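Reusable Tableware Loans: Frequently Asked Questions
Esska Community Hire, Covard

These questions and answers apply to all loans of plates, bowls and drinking vessels from the Covard store. Hirers are asked to read them before submitting a booking form.

Who may borrow tableware?

Loans are open to schools, clubs, residents' associations and private households within the Covard area. Commercial caterers should apply to our Cantero depot, which holds separate stock and operates under different terms.

How many items may be borrowed at one time?

The Covard store holds 2,000 items in total. A single booking may include up to 211 items, in any combination of colours. Larger events may be considered on written application, although such requests cannot normally be met in June or July.

May colours be chosen in advance?

A preference may be stated on the booking form and will be met where stock allows. Plates are supplied in both clear and solid colours. Clear plates in pale or fluorescent tints are difficult to see in water, as the body of the plate almost disappears and only the rim catches the light. Hirers washing by hand are therefore advised to put them through the bowl one at a time and to check the bowl before emptying it.
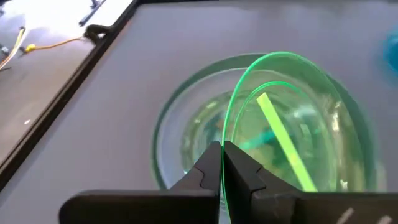

Water should be changed as soon as it becomes cloudy or greasy. A mild washing-up liquid is sufficient for all items in the range. Scouring powder, wire wool and bleach must not be used, as scratches on clear plastic cannot be polished out and the item will be charged as damaged.

Can the tableware be washed in a dishwasher?

Items in the Sevach range may be washed in a domestic dishwasher on the upper rack, at a setting no higher than 50 degrees. All other items should be washed by hand. The range is stated on the packing list enclosed with each crate.

How should plates be dried?

Plates should be stood upright in a rack or laid on a clean cloth with the base facing upwards. The raised ring beneath a plate can hold a small amount of water – this should be wiped away before stacking. Items returned damp may mark one another in the crate and will be subject to a rewashing fee.

Should labels be removed?

Stock labels fixed to the underside of any item should be left in place. They are used when the loan is checked in, and an item without its label takes considerably longer to process. Hirers who find a label lifting at the corner should press it flat and make a note on the return slip. Adhesive tape should not be applied over it.

How should items be sorted before return?

Plates should first be set out on a table and separated by size, then by colour. Shallow plates and deeper dishes must not be placed in the same stack, as the weight then rests on the rims. Blues, greens and pinks may share a crate provided that each colour forms its own stack. A sheet of the paper supplied should be laid between every two clear plates.
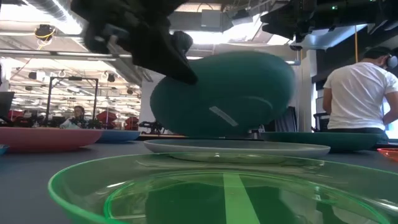
What happens if an item is lost or broken?

The hirer is charged the replacement cost shown on the packing list. Payment is taken from the deposit, and any balance is refunded once the remaining items have been checked. Broken pieces should be wrapped and returned with the crate so that the stock record can be corrected.

How much notice is required to cancel?

Bookings may be cancelled without charge up to 72 hours before the agreed collection time. After that point the booking fee is retained, although the deposit will be returned in full.

Where are crates collected and returned?

All crates are collected from, and returned to, Unit 77 at the Covard store. Collection is available between 9.30 am and 4 pm. Returns are accepted until 5 pm. Crates must not be left outside the unit when it is closed, and the hirer remains responsible for the contents until a receipt has been issued.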